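Tomora Sorting Study – Station Check for Hand-Held Gripper Collection
Site: Ellbridge, home room 4
Checked by: Clémence Texier
Date: May 26, 2019

1. Table covering laid and box open. Satisfactory. The glossy cloth gives bright reflections near the front; collectors should note this on the session sheet.

2. Grippers inspected, finger pads and pivot pins. Satisfactory.

3. Floor between bed and table clear for standing. Acceptable. A small item near the right-hand wall is to be picked up.

4. Cables kept away from the collector's arms. Comment: route behind the shoulder before starting.

5. Small items. Chains tangle readily and must not be pulled free with force – open the jaws and begin a new example.

Station with jewellery box, both grippers in use:
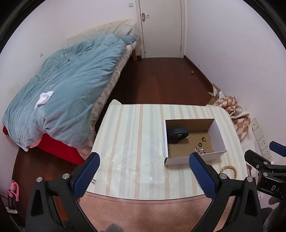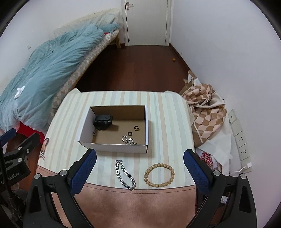 Beril Altıntaş has asked that item 5 be reworded, as collectors at Bristosier took it to mean that the abandoned attempt should be deleted. She would prefer it kept and marked incomplete.

Agreed. Examples held to date: 733 of 900, of which 53 are marked incomplete. These remain in the set.

6. Start and end of each example marked by the collector. Satisfactory.

7. Spare finger pads on site. Not met. Request sent to Ewan Skinner.

Next check due: November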